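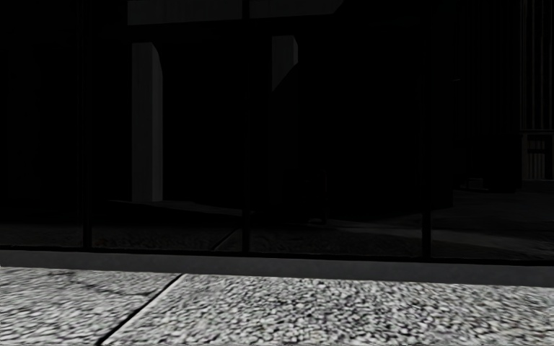

Nazanin Shirazi · 12 November 2019

So Sornbridge council wants to "activate" the high street again. Colour me doubtful.

1/ Last time we got 3,000 flyers and a logo. The shoe repair place still closed in September.

2/ Free parking for 2 hours, they say. Where? The Cama lot is full by morning tea.

3/ Rents went up 35 per cent under the last plan. I can't find a word on rents in this one.

4/ Happy to be proved wrong. Show me the lease terms first.

3 comments · 35 shares

Filed under: Local, Shops & Streets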